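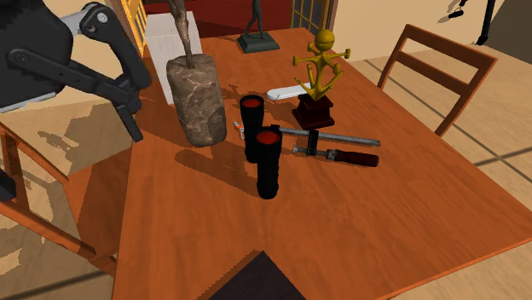 Ikisia Tabletop sim pack – worth 335 a year?

slowgripper
Trial ends tomorrow. That's a tabletop out of the pack, stock lighting. They advertise 3,000 object layouts and I've been through 205 of them. Plenty of clutter, but I don't see what I'm paying for. Has anyone trained on this and then run it on a real arm?

mrbacklash
The shadows are decent, I'll give them that. Two upright flashlights next to a bar clamp is a fair grasping problem too. But who keeps an anchor trophy and a stone block with a bronze on it where they work? Feels like somebody emptied a model library onto a table.

Wumov_fan
Odd objects are the point. If your policy only ever sees mugs it only ever picks mugs.

mrbacklash
Sure, if the contact physics holds up. Looks don't tell you that. Their page says 89 percent transfer and doesn't say on which gripper, or how many tries.

tin_elbow
We had it at Iyamu for a few months. Thin things lying flat were the trouble – the sim let us get away with grasps that slid right off on the bench. Tall stuff was OK. Support took nine days to answer.

slowgripper
Nine days. Which version?

tin_elbow
The February one. Could be fixed by now, I haven't checked.

Wumov_fan
It was patched. Read the changelog.

slowgripper
Changelog says "improved contacts" and that's all it says. I'll let the trial run out.

Recent threads
Tornomstead starter kit: missing screws again
Wumov wrist camera mount, any good?
Selling: used Iyamu controller
Cheap force sensors that don't drift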